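Print this page | E-mail this story

THE WHITE TABLE PROBLEM
What to leave out, what to put away, and why your cucumber is in the wrong place

October 14, 2026

Start with the table. Everybody's got one. The one by the door or under the window where the groceries land and then sort of live. A pepper. An apple. Somebody's toy. Mail, if you're unlucky.

I've spent 3 weeks looking at other people's tables for this piece, and mine, which is worse. Deadline was yesterday. So, quick.

Su-chen Lai has been setting up kitchens for the better part of 13 years, first in restaurants, then for families in Fivbridge who'd had a second kid and lost all their counter space. She doesn't like the word organizer. "I put food where people will eat it," she told me, and went back to wiping down a shelf.

Her big idea is small. Produce that's out gets eaten. Produce in a drawer gets forgotten, then gets soft, then gets thrown out by whoever lost the argument. But out has to mean out on something. A plate. A bowl. A thing with an edge. Loose on the table and it's clutter, and people will set clutter on top of clutter all day long.

"Put a banana on a plate and it's breakfast," she says. "Put it on the table and it's something you have to move."

I tried it. She's right, annoyingly. The banana on the plate went in a day. The one next to the toaster is still there and I don't want to discuss it.

THE PLATE

Go pale. Lai likes a light green or a plain cream, flat, with a little bit of rim so nothing rolls. Dark plates look great in the store and then you can't see the one grape that's gone off. She buys most of hers secondhand at the Okley market, mixed, never a set. Two bucks, three bucks. If it chips, fine.

One kind of fruit per plate if you have the space. Bananas especially — they hurry everything else along, and a pile of mixed fruit with bananas on top means mushy pears by the end of the week. Give them their own spot.

THE BOWL

Smaller than you think. This was the one that got me. I had a huge wooden salad bowl on my table, a wedding present, and it held apples and batteries and a tape measure. A big bowl fills up. With whatever. A small metal one holds one apple, and when the apple's gone you notice, and you go get another apple. There's no room for a tape measure.

Lai keeps hers near the table edge, kid height. Her whole trick with kids is reach. If they have to ask, they'll ask for crackers.

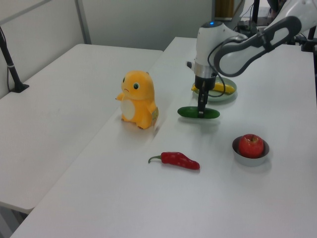

Then the loose stuff, the dinner stuff. Cucumbers and peppers aren't grab food in most houses, they're ingredients, and they get pulled out at four in the afternoon by a person with good intentions. Lai's rule is that they can sit on the bare table if they're getting cooked or cut that same night. Otherwise back in the fridge. Cucumber goes in the warmer part, toward the front, wrapped in a towel. It hates the back of the fridge. Mine used to freeze to the wall back there and come out like a wet sock.

Chili peppers are different. A red one that's starting to wrinkle still has plenty in it, and she'll leave those out on purpose to dry, stem on, somewhere with air. Just not where a toddler goes for the apple. Wash your hands after. Wash them again before you touch your eyes, I speak from experiance.

AND THE TOY

OK so the toy. I asked every family the same thing, what's on the table that isn't food, and in every house it was a stuffed animal. Yellow ones, orange ones, a rabbit with no ears. They come to breakfast and don't leave.

I figured Lai would say basket. She says let it stay, one only. Whichever one is in favor that week. The kid sits down faster if the friend's already there, and a table with one toy on it is still a table. Seven toys and you're eating on the couch.

(Clip the tags, by the way, or they end up in the hummus.)

WHITE OR NOT WHITE

Readers always ask. White tables show everything. Every smudge, every ring, that gray patch where an elbow goes. The Pálfi family has two of them in the kitchen, not quite the same height, a gap down the middle where crumbs go to die. Drove me nuts to look at. They love it. One's for food, the other's for homework, and the gap is the border.

Lai's for white, mostly. You wipe what you can see. She uses a damp cloth and a drop of dish soap, and for pepper stains a paste of baking soda left on while you do the dishes. No sprays. If the smudge is still there after that she leaves it.

WHAT IT COST ME

One plate, one small bowl, a towel for the cucumbers. I moved the salad bowl to the top of the fridge in one trip and the batteries to a drawer in another. 40 minutes, and most of that was finding homes for the mail, wich I still haven't really done.

Lai's next kitchen class is in January, at the Clomura building, upstairs. Bring a plate you already own.

Print this page | E-mail this story

Contact the editors | Copyright 2026, all rights reserved | Back to top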